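**Stotex opens commission service for hand-painted family portraits**

Stotex, the Forkberg art supplier, will begin taking orders for hand-painted portraits in January. Customers send one clear photo and choose oil or watercolor. The studio painted 2,482 portraits last year for its trade clients.
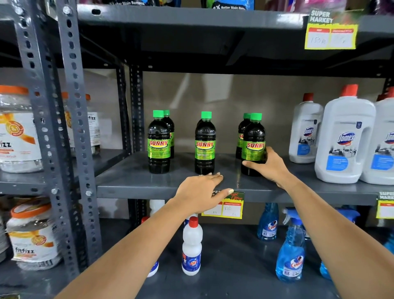

Standard portraits ship in 6 weeks. Each order includes a pencil sketch for approval before any paint goes down. Labels and logos in a customer's photo, such as the yellow SUNNY on a green bottle label, can be painted in or left out at no charge. Frames come from Clondier.

The new workroom on El Idrissi Street covers 3,000 square feet. Orders can be placed at the front counter or by mail.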